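Sharing one room: a talk with the coordinator of Fulach 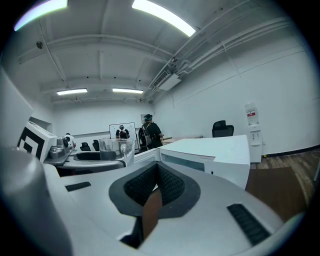 How many people can use the room at one time?
Twelve, if everybody needs a table. For a talk without tables we accept more.

Fulach is a shared workroom on the ground floor of a former print shop. Since September it is open to small groups who do not have a place of their own. The coordinator met me on a Friday, before the first group arrived.

"In the beginning we wanted to paint the walls in colors," she told me. "The groups asked us to leave them white. They said it is more calm for the eyes, and I agree with them now."

The rent is 927 a month and the groups divide it between them. The first repair cost 3,000, and most of this money went to the lights. The ceiling was left open – a closed one was too expensive.

I asked about the whiteboard. "Everybody writes on it and everybody forgets to clean it," she said. "We made a rule that the last group cleans it. The rule works on some days."

Bags are a more difficult question. Many visitors come directly from work or from the train and keep their backpacks on. She would like to have hooks near the door, and the shop Joly offered her a set for 307. "It is a fair price, but I want to ask the groups first. Maybe they prefer more chairs."

The next meeting of the groups will decide about it. Drinks are allowed at the tables, with the request to take your cup with you when you leave.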